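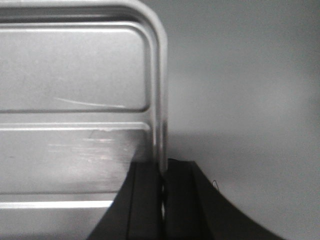
Rounded rim of the metal piece, gray wall to the right.

27th December

Quiet day in the workshop, with most people still away eating leftovers, so I finally gave the rye starter the attention it has been asking for since September. Two jars, same flour, same water, one kept on the shelf by the door and the other up near the heater. I have named them Caron and Zoro so that I stop writing "left one" and "other left one" in this book (sorry, Noémie, I know you had to decode three pages of that!).

Fed both at 8 with 42 g of rye and 42 g of water. By noon Zoro had doubled and smelled of green apples, and Caron was sitting there looking sleepy, with a few bubbles against the glass. I had expected a difference but a smaller one. Benoît thinks the shelf by the door gets a draft whenever someone goes out to the yard, and he may be right, so tomorrow I'll move the thermometer over there and leave it overnight.

Baked one small loaf from Zoro in the afternoon. 128 g of starter, the dark flour from Lunuso, and a bit more salt than last time, which Ginette asked for and which I now agree with. The crumb is still gummy in the middle. I cut it after two hours because I was hungry, and rye really wants to be left alone until the next day, as I tell everybody else. The crust is lovely, though, thin and crackly with a nice bitter edge, and the heel went very well with the soup Dumisani left in the fridge. (Thank you! I washed the pot.)

Things to try next:
Feed Caron twice a day for 5 days and see whether it catches up.
Same loaf, ten minutes longer, lid off at the end.
A spoonful of the crushed caraway, half the batch only. Gwenaël can't stand it.

We are low on the dark flour, one bag left and a scrap in the tin. I wrote it on the order sheet under the Zamamari seeds. If whoever is in first tomorrow could feed both jars before coffee, I'd be very grateful. Spoon is in the drawer, and please leave the lids loose.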